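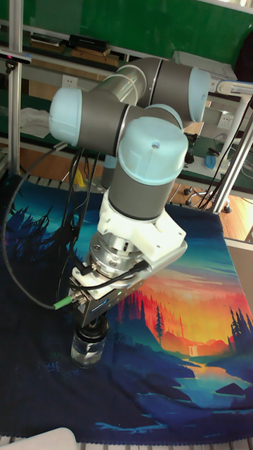 Small jar with the black lid, over the sunset cloth.

Posted in: Around the House, Jars & Bottles

10th July

I have been saving glass jars since last November. It started with the small ones, the size that is too little for leftovers and too nice to throw in recycling. By the time I got around to sorting them I had 69, in two shoeboxes and a drawer that no longer closed.

This post is about what I kept, how I cleaned them, and the cloth I now use on the work table, because two people asked me about the cloth after the last post.

The jars first. I lined them up by size and then matched lids. A jar without a lid went straight to recycling, and so did any lid that had rust on the inside edge. I also got rid of anything with a chip on the rim. You can find a chip by running a dry fingertip around the top, but go slowly. I found five that way and I would have missed all of them by eye.

Next I tested the lids. Fill the jar halfway with water, screw the lid on, turn it over onto a paper towel, and leave it while you do something else. A lot of mine leaked. A leaky jar is fine for buttons or paper clips, so I didn't toss those. I put a dot of nail polish on the bottom so I would know.

Labels took the longest. I soaked everything in the kitchen sink with hot water and dish soap for an hour, and most of the paper came off with a thumb. The plastic labels did not. For those I peeled what I could, rubbed cooking oil and baking soda on what was left, waited ten minutes, and used the rough side of a sponge. Wash them again afterward or they stay greasy and pick up dust.

Smell is the other problem. Glass doesn't hold it but lids do. I had three lids from garlic paste that I washed, sunned on the windowsill for a week, and packed with newspaper overnight. Two came out fine. The third still smells like garlic and now lives on a jar of picture hooks in the garage.

The small clear jars with black screw lids are the ones I like best. The lid is easy to grab from above, the glass is plain, and you can see what you have without opening anything. I tried putting labels on the sides at first and it defeated the purpose. If something really needs a name I write it on masking tape and stick it on the bottom.

Now the cloth. It's a printed one with a landscape on it, night sky on the left going over to sunset on the right, with bands of turquoise cloud. I bought it at the Brirside market from a stall that sold mostly curtain ends. I wasn't looking for a picture, I wanted something to go over the table so glass wouldn't clink and slide every time I set it down. A cloth does that much better than the bare top did.

The one drawback is that clear glass over a busy print is harder to see than I expected. Over the dark blue part, an empty jar mostly shows you dark blue. I have reached right past one more than once. The black lid doesn't help on that side either. If I were buying again just for sorting I would get something plain and light. But I like having it out, and it stays on the table between jobs. 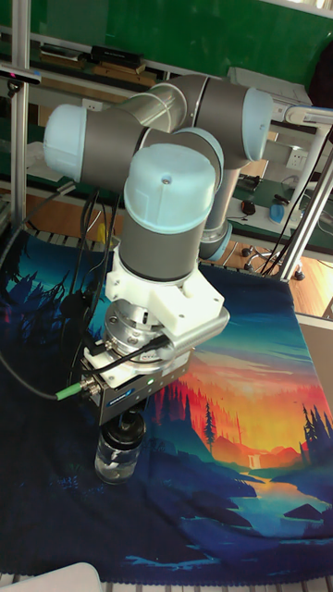
Same cloth, with something white in the jar this time.

White things show up well, so that's one way around it. Cotton balls, folded paper, chalk ends, string. I have started using the small jars mostly for pale stuff and keeping screws and washers in the bigger ones, where there is enough in there that you can't miss it.

Washing the cloth: cold water, inside out, no dryer. I have done it twice. The orange has held up. I iron it from the back on low while it's still a little damp, otherwise the fold lines stay in and a small jar will rock on them.

I did look at buying a matching set of new jars before I started on all this. Bradach has a storage line with a wood rack that looks good, but I already had two shoeboxes of glass, so no. The rack I ended up with is a spice shelf from the thrift store in Losbridge. It holds two rows and the black lids just clear the shelf above.

What's left to do is the drawer. The big jars are sorted, and everything under four inches is either on the rack or waiting for a lid. Hafiz Wibisono has offered to take any extras for seeds, so the leaky ones with the nail polish dots may end up with him once I ask if he minds leaks. I don't think seeds care much as long as they stay indoors.

2 shares | 5 comments

Comments

Sopacua
The paper towel test is a good one. I always just shook them over the sink and hoped.

Hafiz Wibisono
Leaks are fine. I'll take all of them.

mtn_pantry
Try lemon juice on the garlic lid before you give up on it. Leave it in the sun after.

Dee R.
Where did you find the cloth? Does the stall still come?

Reply from the author
Brirside market, near the far gate. They were there last time I went, but the stock changes a lot so I can't promise the same print.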